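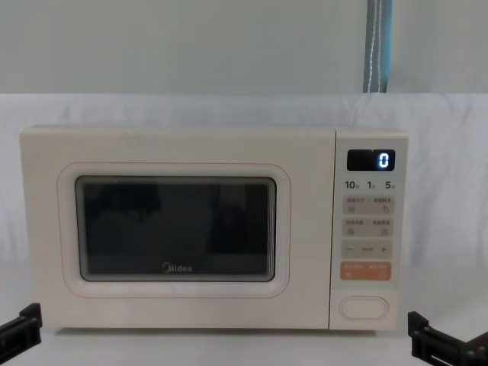 A cream Midea microwave with the door shut.

Shared kitchen: what changes in February

The ground floor kitchen at Nicholas Street will close at 5 pm on the last working day of the month so the benchtops and the old sink can come out. It should be open again in a week. The upstairs tearoom stays open the whole time, but it seats 22 and there are 70 of us with swipe cards, so please stagger your lunch if your job allows it. Floarea Munteanu has put a sheet on the tearoom door with half-hour slots from 11.30 am. You don't have to sign it, but people who have will get first go at the tables.

Anything left in the downstairs cupboards by closing time will be boxed and taken to the storeroom next to the bike cage. Mugs with names on them will be kept. Unnamed mugs will go on the trolley in the foyer for a fortnight and then to the op shop. The same goes for plastic containers, with or without lids. Last year we boxed up a drawer and a half of lids that fitted nothing in the building.

Fridges

The two downstairs fridges will be switched off and defrosted. Take your food home before then. Sauces and jars count as food. The upstairs fridge is small and is for that day's lunch only, no shopping and no slabs of drink for later. Milk will still be delivered upstairs, full cream and skim, and Emerson Arruda is looking after the order while Iolanda Macedo is on leave. If you want oat milk added, email him by noon the day before.

Power

The electricians from Kemia found that the whole back wall of the kitchen, including the dishwasher, runs off one circuit. Most of you will have worked this out from the number of times the lights over the bench have gone off at 12.15. The new layout splits the wall over three circuits and adds four double power points. Until then, please don't run the kettle, the sandwich press and a microwave together. Our kettle draws a bit over 2000 watts and the press isn't far behind it. If the power trips, ring Rosângela Marinho on extension 233 and leave the switchboard alone. The cupboard it sits in also has the alarm panel, and opening it after 6 pm sends a guard out at our cost.

Cleaning

The cleaners do floors, bins and the outside of the fridges. They don't do dishes and they don't clean the insides of appliances. From March each tenancy will have a week on the kitchen, starting with Galine, then Clilto, then the smaller offices in order of suite number. A week means running and emptying the dishwasher, wiping the benches at the end of the day and cleaning inside the microwaves on the last day. Five minutes is plenty if people cover their food. A bowl of water with a few slices of lemon, heated until it steams and left to sit with the door closed, will soften most of what's stuck on.

Smells

We had several comments in the survey about fish. The committee isn't going to ban it. Use the exhaust fan, which will be moved closer to the bench as part of the work, and take the scraps out to the green bin in the car park.

The new benchtops are a pale grey laminate and there's a sample at reception. Questions about the work go to Aparecida Siqueira in suite 4. She has the floor plan as well, if you want to see where the bins are going.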